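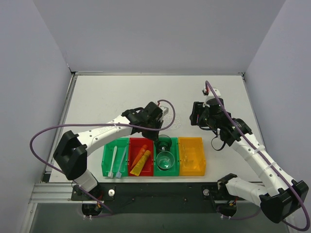 Manipulation-learning list: Evaluation

20 Feb 2023
From: Souad El Idrissi
Re: Atodov sorting results

Driss Mahrous wrote:
> With 300 demonstrations the Atodov policy sorts household
> items by category, and we see up to 8 points over the
> Hajji baseline. We think this shows the policy has learned
> what belongs together.

Driss, I read the draft twice and I don't buy the last sentence.

Toothbrushes in one green bin, glass cups in the other. Fine. But the toothpaste-looking tube is in the red bin with the carrot. If grouping is what you're scoring, which category is that? Either it's a miss or your labels are looser than the text says. Please post the label sheet.

Second, the bins. Two of them are green, so color alone can't pick the target, and I give you credit for that. But did the row order ever change between training and test? I couldn't find it in the draft. If it didn't, a policy that memorizes positions would do just as well, and 8 points tells me very little.

Third, "up to" is the best seed. What's the mean? We had the same trouble with Landalura and ended up pulling the table.

Shuffle the bins, rerun both policies, and report every seed. I'd also like the failures on the clear cups broken out.

Souad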